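Unit 4: Hand Tools and the Bench Layout
Introductory Workshop Practice, Surnside Technical Center
Handout revised 16 Oct 2020

4.1 Scope

Unit 4 covers the selection of screwdrivers and small saws, the order in which they are set out on the bench, and the return of tools at the end of a session. Measuring tools are covered in Unit 5. Files and abrasives are held over to the December block.

Students should have read Unit 3 (bench surfaces) before the session. The practical part takes 80 minutes, of which 15 are reserved for clearing down.

4.2 Terms

Tip: the working end of the driver, shaped to fit the screw.
Shaft: the metal length between tip and handle. Also called the blade on flathead drivers.
Handle: the part gripped by the hand. The shape and surface affect how much turning force can be applied before the hand slips.
Frame: on a hacksaw, the bow that holds the blade in tension.
Set: the slight sideways bend of saw teeth, which makes the cut wider than the blade.

4.3 Screwdriver types

Two tip forms are used in this course. The flathead (slotted) tip is a single flat edge. It should fill the slot in both width and thickness. A tip that is too narrow concentrates the load on a small part of the slot and raises a burr. A tip that is too wide marks the work on either side of the screw head.

The Phillips tip is a tapered cross. It centers itself in the recess, but the taper also tends to push the driver out under load, an effect known as cam-out. Keep the shaft in line with the screw and apply steady pressure along the axis. If the driver rides up, stop and check the size. Do not continue with a damaged recess.

Shaft length is chosen by access. A long shaft reaches past obstructions and makes it easier to see whether the driver is square to the work. A short one is easier to control where there is little headroom. Length alone does not increase turning force when the driver is held straight; handle diameter does.

4.4 Laying out

Tools for one exercise are laid side by side, parallel or in a slight fan, with working ends pointing away from the operator. Handles stay nearest the body. Small parts go in the tray and not on the open surface, where they roll. Leave the center of the bench clear for the work.
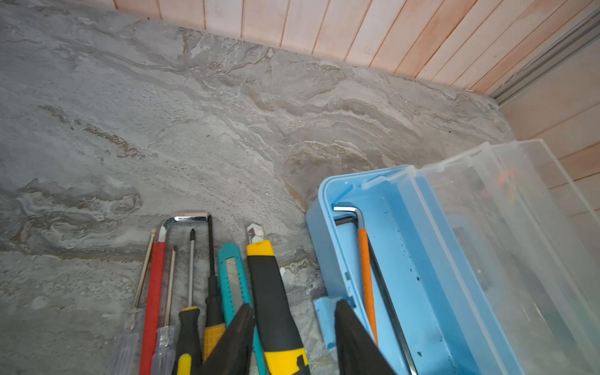

Fig. 4.1. Screwdrivers and a small hacksaw laid side by side, with the tray to the right.

The saw may be placed within the row, as in Fig. 4.1, where the frame arches over neighboring tools. This saves width on a narrow bench – but the saw must then be lifted clear before any driver under the frame is picked up. On the wider Wirnley benches the saw is placed at the end of the row.

Handle color is useful for finding a tool quickly. It is not a reliable guide to tip type or size, as makers follow different schemes. Read the tip first.

4.5 Small hacksaw

Fit the blade with the teeth pointing forward, away from the grip, unless the frame instructions state otherwise. Tension it until it does not twist when pressed lightly with the thumb. Start the cut with short strokes at a low angle, then use as much of the blade length as the frame allows. For mild steel, do not exceed 60 strokes per minute. Ease the pressure on the return stroke and again near the end of the cut.

Clamp the work close to the line of cut. Thin sheet is held between two pieces of scrap wood and sawn through together with them.

4.6 Return of tools

Wipe shafts and blades with a dry cloth. Check tips for rounding or chips and report damage on Form 792. Slacken the saw blade by one turn if the saw will not be used again that day. Trays go back with the lid closed where a lid is fitted.

4.7 Preparation for Unit 5

Read the Lirnness data sheet on steel rules, sections 1 and 2. Bring the completed bench sketch from Unit 3, with the tool row and tray position added in pencil.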